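Partition Panels and Laundry Sorting in a Shared Room
Project report, Domestic Space and Furnishing module
Areti Balaskas
Supervisor: Pirjo Halonen
Submitted February 4, 2019

1. Background

The project started from a problem in my own building. The student house on Barklow has one large common room on the ground floor, and the residents use it for sitting, eating and dealing with laundry. Clothes come up from the machines in the basement and get left on whatever is closest, usually a chair or the sofa. They stay there until the owner comes looking for them.

My first idea was a storage unit. After talking with Pirjo Halonen I changed the plan, since the room already had storage that the residents did not use. The new plan was to divide off one part of the room with movable partition panels and see if a small, plain area with a sofa and a basket would make people sort their laundry there and take it away.

The work was done in the Grolenbridge teaching space, where a corner could be built and left standing. The budget was 436 dollars for everything that could not be borrowed.

2. Questions

The project asked three things. Can a partitioned corner be put up by two people without drilling into the walls or floor of the building? Is an open basket enough for sorting, or does it need a lining? Where do clothes end up when there is both a sofa and a basket within reach?

3. Materials

The partition panels are pale and smooth, set in metal framing. They came on loan from a supplier called Gavalas, who normally rents them out for offices and small trade shows. The loan covered the panels, the posts, the feet and a bag of bolts. Two of the bolts had damaged threads and I replaced them from the workshop drawer.

The sofa was already in the building. It is gray, with a textured fabric cover and rounded arms. I chose it over a newer one because the cover was close to the one in the Barklow house and I wanted people to treat it the same way.

The basket is white plastic with a lattice side, a brown rim and a handle cutout at each end. Liner bags were bought in a roll from Flarnano. They are thin and white and were the cheapest ones in the store.

4. Building the corner

We read the supplier's sheet first and then laid all the parts out on the floor. The sheet shows a straight run of panels and says very little about corners, so the first attempt had the posts in the wrong order and had to be taken down again.

The second attempt went better. The posts were stood up, the panels were fitted between the rails, and the brackets were bolted on last. We left the bolts a little loose until everything lined up and then tightened them starting from the corner. If they are tightened too early, the last panel will not sit straight in its rail.

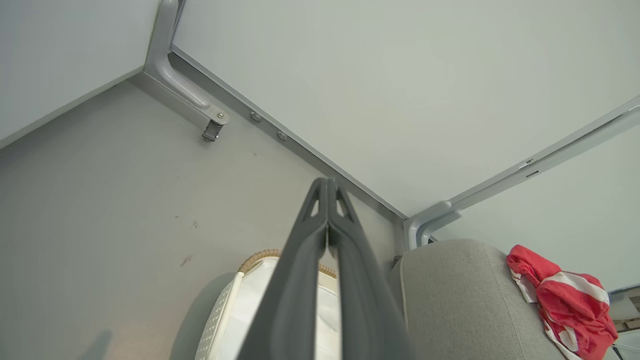 Figure 1. White panels and gray metal framing where the planes meet, with a curved bracket at the upper left.

The brackets took longer than the panels. Each one has a rounded shape and can be put on facing either way, but only one way lets the bolt go fully in. I marked the correct side of each with pencil so that the corner could be taken apart and rebuilt. I would suggest that the supplier do the same with a stamp or a sticker.

The feet worked well on the gray floor. No drilling was needed, and the corner did not have to be fixed to the building at any point. Two people are enough to build it. One person could probably do the feet and posts alone, but somebody has to hold the panel while the other person lines up the rail.

The whole job took 68 minutes on the second attempt, not counting the unpacking.

5. Arranging the area

The sofa went in first because it was the hardest thing to move. I had planned to leave a gap between it and the partition, wide enough for a broom. In practice the sofa kept being pushed back by people sitting down, and I stopped correcting it.

The basket was put on open floor in front of the partition wall. I tried it against the panels at first. People then had to lean over to reach it, and one of them complained about her back, so it was moved out to where it could be approached from more than one side.

I did not add a rug, a table or a lamp. Pirjo Halonen pointed out that every extra surface would give people another place to put clothes down, and that I would not be able to tell what the basket was doing by itself.

6. Trying it out

Thirty students from the department were asked to bring a bag of clean laundry and sort it in the area. They were told to use the space as they would at home. They were not told that I was interested in the sofa.

The most common way of working was to sit down with the bag at the feet, pull things out one at a time and drop the socks and underwear into the basket. Larger items such as shirts and sweaters were laid over the sofa to be folded later. Several people folded nothing at all. One person used the area for a nap, and I have left that session out of the results.

The top of the sofa was used more than the seat. I had expected the arm to be the main place because it is lower and closer to the hand, but people said that things slide off a rounded arm. Sports clothing was put there more often than anything else. When I asked why, the usual reply was that it would be worn again soon and there was no point in putting it away.

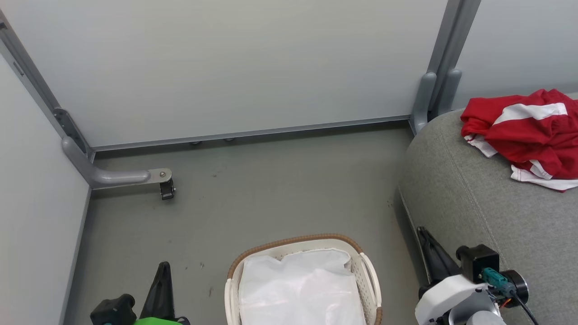 Does a lattice basket need a liner if it is only used for clean clothes?
It can be used without one, but small items such as socks tend to poke through the openings and thin fabrics can catch on the plastic. A liner bag also lets you lift out the whole load and leave the basket where it is.

The question came up so often in the sessions that I have put it here with the answer I gave. After the first few people I kept a liner in the basket for every session so that the conditions were the same.

7. Results

The corner held up. It was knocked several times by people standing up from the sofa and none of the panels came out of the rails. One bolt had worked itself loose by the end of the first week and was tightened by hand.

The liner was liked by most people for carrying and disliked for its look and its noise. The thin bags do not stay in place. They sink into the basket as soon as something heavy goes in, and then the next thing lands outside the bag. A cloth liner with a drawstring or an elastic edge would probably solve it. I priced one but it would have gone over the budget.

The partition changed how people used the space less than I had hoped. They said it felt more private and that they did not mind sorting underwear there, which they would not do in the open common room. But it did not make them take their clothes away any faster. Items were still left over the back of the sofa at the end of many sessions and I had to send messages to get them collected.

8. Problems with the method

People knew they were taking part in a project, so they may have been tidier than at home. The laundry was clean and dry, and I have nothing to say about dirty laundry. The sessions were also short. In the Barklow house a pile can sit for days, and that part of the problem was not tested.

I also think the sofa was too comfortable for this purpose. A bench without a back would have given people nowhere to hang things, and it would have been a useful comparison.

9. Next steps

The panels go back to Gavalas in June. Before then I would like to rebuild the corner in the Barklow common room, with the same basket, a cloth liner and a row of hooks on a separate stand for the clothes people mean to wear again. The residents have agreed to it as long as the view of the television is not blocked. The pencil marks on the brackets should save some time on the rebuild, and I have added a sketch of the corner to the supplier's sheet, kept in the project folder with the receipts.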